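**Course project report: Storage and sorting of plastic pipe parts in the workshop room**
Written by Chutima Chaiyaporn, Ullville

## 1. Background

Our course asks every student to choose one ordinary problem in the building and to improve it. I chose the storage of plastic pipe parts. In the workshop room at Ullville, the pipes and the white fittings are used by three classes. The first-year class builds small frames from them, the water class uses them for flow tests, and the design class takes them for any kind of model. After each class the parts go back to a different place. When I started in August, I found elbow fittings in a drawer for tape, in two cardboard boxes and on the window side of the room.

My teacher, Mr. Wongsuwan, told me that the school orders new elbows every term although there are enough of them. He asked me to make a count first and to buy nothing before the count was finished.

## 2. The count

I collected all pipe parts on one table and counted them by type. The total was 348 pieces. Of these, 203 were fittings and the rest were straight pieces of pipe in many lengths. I counted the fittings two times, because the first time I was interrupted and lost my place in the list.

Some frames were still joined. I did not take them all apart. A U-shaped frame, for example, is needed by the first-year class at the start of each term, and it takes a long time to push the elbows on again. I decided that such a frame should count as one stored object, and I wrote its pieces in a separate column.

## 3. Choice of container

The old cardboard boxes had two problems. A person could not see what was inside, and the bottom became weak when the box was full of pipe. I compared three possibilities: an open shelf, a closed wooden chest and a large plastic bin.

The open shelf was my first idea, but short pipes roll. The chest was strong, but it was too heavy for me to lift alone, even empty. The plastic bin was better for our use. The wall is translucent, so one can see in muted tones what is behind it or in it without opening anything. The long side has raised ribs in a grid, and I expected these to keep the wall stiff. The rim is rolled and thicker than the wall.

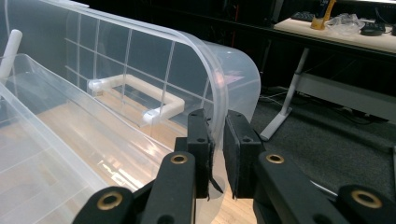 The width of the bin was important too. A joined frame is wider than a single pipe, and it cannot bend. I made a simple rule for the frames: if a frame does not go in flat, it stays outside, next to the bin, and is not forced. In the first week one student pressed a frame down until an elbow came loose, and after this I wrote the rule on paper and put it on the wall.

The school ordered the bins from Hastano. Brasby had a lower price, but the delivery time was longer than our project. The budget for the whole project was 4000, and we did not use all of it.

## 4. Working steps

These are the steps which I now give to each class. I tested them with two groups and changed the order once.

1. Clear the table fully before the parts come out. Glue, paper and cups should go to the side bench.
2. Put the bin on the table, not on the floor. On the floor, people drop the pipes in from standing height, and this is loud and can crack a fitting.
3. Sort the loose fittings first. They are small and they disappear under the pipes.
4. Lay the long pipes along the long side of the bin. Short pieces go on top.
5. Check the rim before you lift. A pipe end which stands over the rim will catch on the shelf above.
6. Lift with two persons when the bin is full. Each person holds the rim at one short side.

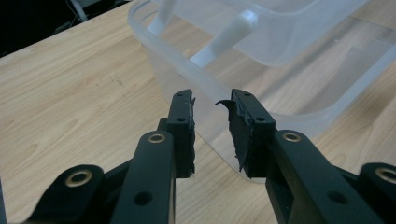

## 5. Results

Before the project, the first-year class needed a long part of the lesson to find its parts. In the last two lessons which I observed, all groups began building before the teacher had finished the attendance list. Only one group came back to ask for more elbows.

The water class was less satisfied. They like to keep their own pipes apart, because they have already cut them to the correct length. I think this is a fair wish, and I gave them one bin with a blue label.

## 6. Problems and open points

- The labels made of paper tape fall off. I tried a marker pen, but it can be wiped away with the hand.
- The count must be repeated at the end of term. Mr. Wongsuwan has agreed to do this with the next student.
- I have no good solution for the very short pieces of pipe. At present they are in a cup on the side bench.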